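5 Apr 2023

Notes on sorting the snack box. It was last done in January, and the contents had since settled into layers by date of purchase, with the oldest at the bottom.

The container is a plain brown cardboard box without a lid. Empty dimensions are unrecorded, but it takes 2 full grocery bags if the bulky items go in flat. I work on the plaid cloth, which has a grid I can use for lining things up.

## Starting state

Mixed load: candy bars, small wrapped pieces, bottles, and one large translucent package with green printing that spreads across the middle and wastes most of the usable volume. Anything under it is effectively lost until the package comes out. The Milky Way sits toward the back right. A Snickers is on the cloth to the left of the box. 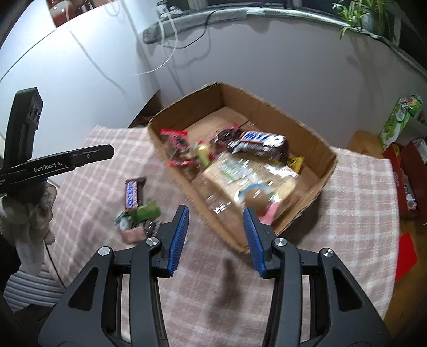 ## Method

1. Remove bottles first. They roll, and a bottle on its side takes the space of several bars.
2. Take out chocolate bars and lay them parallel on the cloth, so the date codes can be read in one pass.
3. Group the small sweets next to the bars. Do not stack them.
4. Check dates. Anything expired goes in the trash, and anything within a month goes on top when the box is repacked.
5. Weigh the chocolate and the small sweets as separate lots.

I use an old Soriano kitchen scale, which reads in whole grams. Chocolate came to 660 g and small sweets to 500 g. In January the chocolate alone was 1015 g, so consumption is uneven and the small sweets are lagging.

Bars with crinkled end seals need a second look. The crimp can hide a split, and a split bar goes stale well before its printed date. 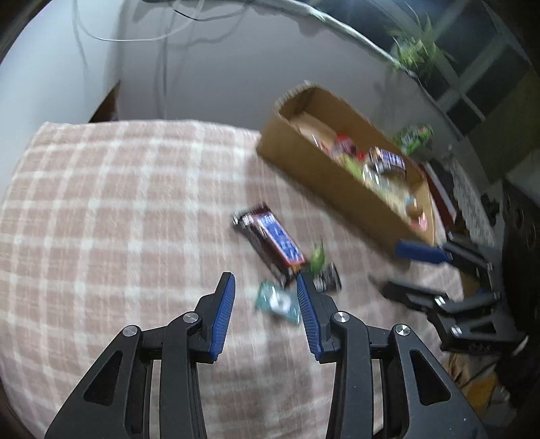

*Two chocolate bars and small wrapped sweets on the plaid.*

## Repacking

Bars go on edge along the right wall, bottles upright at the back left, small sweets in a paper bag at the front. Sulastri Wibisono suggested the paper bag in a comment on the January post. It also makes weighing faster, as the whole lot lifts out in one move.

Still open: where to put the large package. For now it goes in last, folded once.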